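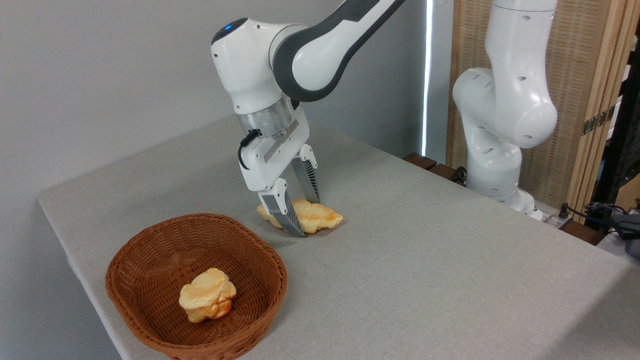
Maureen Tidswell
Bench technician, Brisel workshop

August
14 shares | 3 comments

Gallery: the bread roll bench and the August stop fault

The bread roll job at Brisel is a simple one. An arm comes down over a roll on the table, closes two fingers on it, lifts it and puts it in a basket. We run it for Okmont, who want to know whether the same fingers can cope with soft food of different shapes. In August the gripper failed to let go when it was told to stop, and the bench was shut while we found out why. No one was hurt. I have put the details on this page for the other Zunosero workshops, as the same stop settings were copied to most of them.

Picking from the table
The fingers go either side of the roll, one in front and one behind. The grey pads are ridged and the rolls are lumpy, so the grip is never quite the same twice. The wicker basket is at the front left, with one roll in it.

The second arm
It stands folded at the back right corner of the table. The fault was on the picking arm only, but we isolated both before anyone worked at the table.

What happened

The arm had picked a roll and was on its way to the basket when the operator saw that the roll was being squashed and pressed stop. The arm stopped where it was, as it should. The gripper did not. It carried on closing until it reached the limit of its travel, and the roll broke in two. One half stayed between the pads and the other fell on the table.

The operator then reached in to pull out the piece that was stuck. This was the part that worried us most. The stop light was on and the arm was still, so it looked safe, but the gripper motor still had power and was still pushing. A second person saw the pads moving and called out. The operator's hand was out before the fingers came together.

The counter read 2420 picks since the last service, and there was nothing in the log before that to show trouble coming. We found one line afterwards, a force reading well above the setting, but it was not set up to raise an alarm.

What we found

There were two separate faults and they happened to meet.

The first was in the grip force. We had set it to a low figure for bread. After a power cut the week before, the controller came back up with its stored default, which was 70 per cent of full force. The screen carried on showing our figure. Firm rolls came through this well enough, and only a soft one gave it away.

The second was in the stop circuit. When the bench was rewired in the spring, the gripper was put on its own supply so that it would keep hold of an item if the arm stopped. That was done on purpose, and for a heavy item there is a good case for it. It should have meant "hold at the present position". The setting left in place was "continue last command", and the last command was to close.

We made it happen again with the guard shut and no one near the table. It took 42 tries to get the first repeat. After that we knew the arm had to be stopped while the fingers were still moving, and we could do it whenever we liked.

What we changed

The gripper now holds position on a stop, and its supply drops out when the guard is opened. Whatever is in the fingers will fall, and for bread that does not matter.

The force setting is read back from the controller at start-up and compared with the job sheet. If they differ, the job will not begin.

No one puts a hand within 300 mm of the fingers until the isolator is off and locked. A dark or quiet machine is not enough. The rule was already on the wall, but it only mentioned the arm, and the new sheet names the gripper as well.

Lopes, who did the rewiring, have been sent our notes and have agreed to check their other benches of the same type. We are still waiting for their written reply.

If your bench has a gripper on a separate supply, please test the stop with the fingers in motion. Testing it with them open or fully closed will not show this fault. We had done that every month and passed every time.

The bench is running again at the slower speed. Okmont have asked for softer rolls next, and we will not start on those until the read-back check has been through another power cut, a planned one this time.

Contact the Brisel workshop | © Zunosero | Back to top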